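# Public demonstrations should show the ordinary work

*Opinion, April 2019*

The open day held at the Ustthorpe laboratory drew 55 visitors, of whom a fair number had come from Dorkville on the morning coach. They were shown a household robotics programme at an early stage. It is the view of this writer that the day was well conceived, that it was in one respect poorly explained, and that other institutions should nonetheless follow its example.

Most public events in this field are arranged around a finished machine. The visitor is led to a platform, a robot performs a short routine, and questions are taken afterwards. Such events are popular and there is no reason to discourage them. They do, however, leave the public with a mistaken idea of where the labour lies. A routine lasting two minutes may rest upon many months of patient repetition by people, and it is this repetition that the Ustthorpe staff chose to put before their guests.

The principal demonstration concerned laundry. Dr Gráinne Nic Aodha, who leads the programme, explained that a person carries out the task using a pair of handheld grippers, so that the movements are made with the same kind of jaw that a machine would later use. The demonstrator must give up the use of her fingertips and manage with what the grippers allow. Several visitors remarked that they had not considered how much of loading or emptying a washing machine is done by feel. 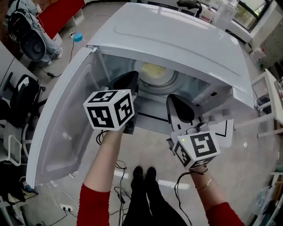

The programme intends to gather 1000 such demonstrations of household tasks before September, and had completed 800 when the open day took place. Visitors were told this figure in the opening remarks and were visibly surprised by it. Mr Eamon Kavanagh, a retired schoolteacher, asked whether a clever machine ought not to need so many lessons. It was a reasonable question and it received a reasonable reply: garments differ, they fold and catch in different ways, and a system taught from a handful of cases will fail at the next one it meets.

On the matter of explanation, the organisers could have done better. The printed guide ran to 12 pages and was written for specialists. It used the word "policy" throughout in its technical sense, which caused some confusion among guests who had come expecting to hear about regulation. Ms Aisling Phelan, representing the tenants' forum at Thambiah, observed that her members would wish to know what is recorded in a private home, who keeps it and for how long. The guide was silent on the point. Dr Nic Aodha undertook to supply a written answer, and it is to be hoped that this will be published in full.

There is a further objection, raised with some force by Mr Cathal Quinlan in the closing discussion. He held that public money should not be spent on showing people unfinished work, and that the laboratory would have been wiser to wait until it had a robot capable of doing the washing unaided. This argument has some weight where funds are short. It overlooks the fact that decisions about these machines, including whether they are wanted in sheltered housing at all, are being taken now. Residents who are consulted only on completion will find that little remains to be settled.

A second open day is proposed at Hornudska, under the direction of Mr Abimbola Yusuf. He would be well advised to keep the demonstration as it was, to replace the guide with a plain account of two or three pages, and to allow a longer period for questions than the half hour provided at Ustthorpe.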